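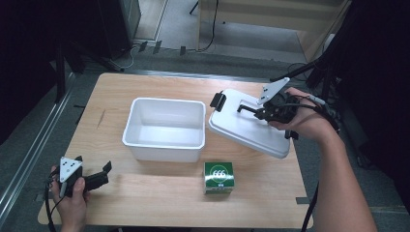

How do I grade 999 vs 666 on a box-packing task?

Posted by Farzad Farahani

Hi all, I help run the after-school robotics club in Wodville and we're doing the small-parts packing project this term. Each pair of students records demos with the hand-held grippers (box goes in the bin, lid goes on, latch gets closed) and then we train on whatever they collected. We're up to 30 demos per pair and the kids are really getting into it!

My trouble is with the labels. I wrote the rule sheet back in January and it says the box has to go in "right way up". Seemed clear enough at the time. Then two of my students spent most of a session arguing about what right way up means for a box with three digits on it, and I had to admit I didn't know either. One of them wants to mark every demo where the number reads wrong as a fail, which would throw out 7 of theirs. The other says a box in a bin is a box in a bin.

Do you folks score orientation in your clubs, or just placement? And if you score it, how do the students check it from the wrist camera video without squinting at every clip? I have 20 students and one afternoon a week, so please be kind.

Macario Robles

We had this exact fight in our club last year, so I feel for you. My take is to score placement first and keep orientation as a separate column. Give it a yes, no or can't tell, and don't throw any demos out over it. You can always filter later, and you can't get a kid's afternoon back.

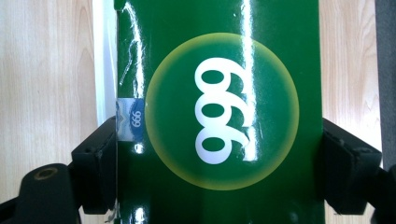
The number is a poor thing to judge by, and I'd take it off your rule sheet completely. Pick a feature that only reads one way round and tell everybody to use that. With the box sideways between the fingers, those big digits are 999 or 666 depending on which way you tip your head, and the shine wipes out part of them as well. The little white and blue label on the edge is a better bet. It's off to one side, so "label toward the latch" or "label away from the latch" is a rule a sixth grader can follow. Just make sure they practice spotting it before they start, as it's pretty small on video.

On the glare – try turning your lights before you touch any camera settings. We moved one lamp and half our complaints went away. Matte tape over the shiny part works too, but then you have to tape every box the same way, and my kids did not.

For checking clips, I have the partner do it, never the one who recorded. They look at 5 clips, write down the labels, swap, and we only talk about the ones that don't match. Takes a few minutes once they get used to it.

Kernov

placement only. we tried orientation and gave up after two weeks

Farzad Farahani

Thanks Macario, the separate column is going in tomorrow and I like the latch wording a lot. Both students have agreed to it, although one of them would still like it on record that it says 666.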